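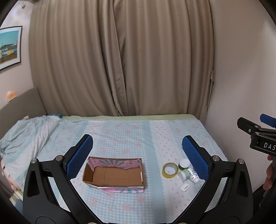
Lovely Dumlao told me acoustic curtains would sort it, full stop, and I shouldn't waste money on anything else. I'm not convinced, so I'm asking here.

Do "soundproof" curtains do anything at all?
Posted by dulcimer_h, 2018-12-08

We moved into a first floor flat in Cowie in May. Nice and quiet all summer, then a dance class called Wendadance started up in the hall across the road, evenings, and they like a lot of bass. The bedroom faces the hall. The curtains we've got are ordinary floor-length ones, beigey brown, and I can't say they make any difference open or shut.

A rep from Clisora came round and quoted 3000 pounds for triple-layer acoustic curtains, bedroom and living room, tracks and fitting included. He had a little meter with him and a leaflet full of percentages. When I asked what the percentages were percentages of, he said "perceived noise". I then got a price from Moltau, which was more than 2000 for what sounded like the same thing, without fitting. No meter, but the same sort of leaflet.

Windows are double glazed, age unknown, and one of the seals has gone a bit crumbly at the bottom. We own the flat, so I can make changes inside. Has anyone bought these and been able to tell, a month later, that they had?

3 replies

brackenhill
Short version – they will make the room sound softer and they won't keep the bass out.

There are two different things going on and the people selling curtains are very happy for you to mix them up. One is how much sound bounces about once it's in the room. Thick fabric does help with that. Clap your hands in an empty room, then do it again with heavy curtains and a carpet in, and you'll hear it. The other is how much sound gets in from outside in the first place. For that you need weight and an airtight fit, and a curtain has not much of the first and none of the second. It hangs in the air with gaps at the top, bottom and sides.

High sounds, like voices and hiss, may drop a little if the cloth is very dense and goes well past the window on both sides. A thumping bass line will hardly notice it. I'd be very wary of any single percentage. Ask to see a test report that gives the reduction at low frequencies, done on the curtain as hung and not on a flat sheet of the cloth clamped in a lab. If the rep goes vague, you have your answer.

Before spending anything, I would do the crumbly seal. Shut the window on a strip of paper in several places and see whether it pulls out easily. New seals are cheap and you can fit them yourself. If that isn't enough, look at secondary glazing with as wide a gap as the reveal allows. That's the thing that has a decent chance against music, though even there I wouldn't believe anyone who says silence.

Talk to the class as well. Moving a speaker off the floor or away from the window costs them nothing. Your council's environmental health people can advise if they won't play ball, but I'd keep that for later.

tomasz_upstairs
We have some (not Clisora, can't remember the make) and they are brilliant, best thing we ever bought, really cosy and you can't hear a thing. We did get new windows the same year. Go for it!!

marl_and_clay
Bit sceptical of the above, with respect. New windows the same year is rather a big detail.

I paid 2000 for a pair of these in my last place, next to a main road. They were well made and very dark, and I slept better in summer on account of the light. For the traffic I'd say no change. My husband says a slight change, but he chose them.

Two things to add to what brackenhill said. Check the weight if you do buy, as my track came away from the wall after five weeks and the fitter said it was the plaster. And ask both firms in writing whether you can return them if the noise doesn't drop. Mine were "made to measure", so no.

dulcimer_h
Thanks all. Did the paper test and it slid straight out along the whole bottom edge, so seals first. I've emailed Clisora for the low frequency figures. They've sent me the leaflet again.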